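Search this site Search

Hindero publishes open handling rules for two-armed garment robots

Hindero today released the first edition of its good-practice guide for robots that handle clothing, and we're thrilled to share it! The guide has 20 rules on grip, reach and shared space, drawn up with Zurix and free for any workshop to use.

Rule 7 covers the hold at an elastic waistband while a second arm works close by.

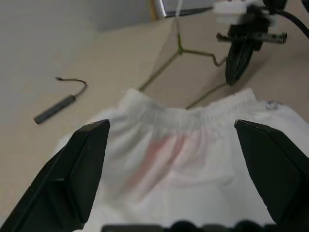
What comes next

Leonie Zaugg of Hindero will collect comments until April. "Tell us where the wording trips you up," she said.

Last updated: 247 comments received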